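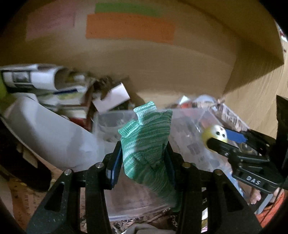
Green and white striped socks, ribbed cuffs.

Club News | Supporters' Bulletin

KUDGATE AWAY: TRAVEL, TEAM NEWS AND THE KEEPER QUESTION

Quick one this week, bus list closes tonight and I still have half the emails to answer.

So. Kudgate away, Sat 12 February, noon kickoff. Yes noon. Their ground, their choice, and the league signed off on it before we got a say. Buses leave from the Trollow end parking lot at 8:15 sharp. Not 8:20. We waited in December for two people who turned out to be in the diner across the street and we missed the first goal. Won't happen again.

Team news first. Taras Hnatiuk is back in full training after the ankle and Coach says he's "in the conversation," which could mean starting or could mean carrying the cones. My guess is the bench and a half hour at the end if we need legs. We looked slow on the left without him against Elinby and their winger had a very nice afternoon. Two assists, both from the same spot, both times our fullback was ten yards up the field waving at somebody.

Then the keeper. I know. I've had more mail on this than on ticket prices. Matvii Vasylenko has played every minute this season and for most of it he's been our best player. The Elinby game was not good. He came for a cross he had no business coming for, and the second one went under him. But one bad day and people want him dropped for a kid who has never played a league game? I don't see it. He kept us in it at home to Savchuk when we had ten men for 40 minutes, and there were 2,031 people there who stood up for him at the whistle. Short memories.

Where I do agree with the letters is the back line. It's too deep. Midfield drops to help, then there's nobody near the striker and every clearance comes straight back. We did it at Elinby for the whole second half. Push up ten yards and see what hapens. Kudgate aren't quick up front and they've been going long since their playmaker got hurt, so if there was ever a day to try it, it's this one.
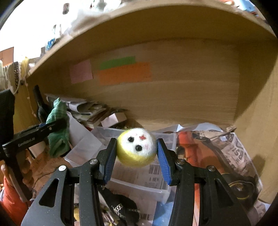

Kudgate's form for anyone asking — lost three, drew one, then beat Savchuk with a penalty in the last minute. They're two places under us and a win takes them past. A draw there would be fine with me. Three points would be a lot better, we haven't won on the road since before the holidays and it's starting to get into people's heads.

Tickets. We were given 294 for the visitors' section and there are less than 100 left as I write. Buy from the club office window or get your name on the bus list and pick up on board. No sales at the gate for our end, they've been very clear on that. Kids under ten get in free but they still need a ticket, so please ask for one. Last time a family got held at the turnstile until halfway through the warmup.

Parking over there is bad. Use the lot behind the rail station and walk, it's downhill.

Reserve game is moved to Wednesday night, same field, 7 start. Free in. If you want to see the young keeper before you write to me about him again, thats your chance.

Scores and a proper match report next issue — somebody else is writing it, I'm driving the second bus.

Supporters' Bulletin | Contact the editor | Unsubscribe | Back to top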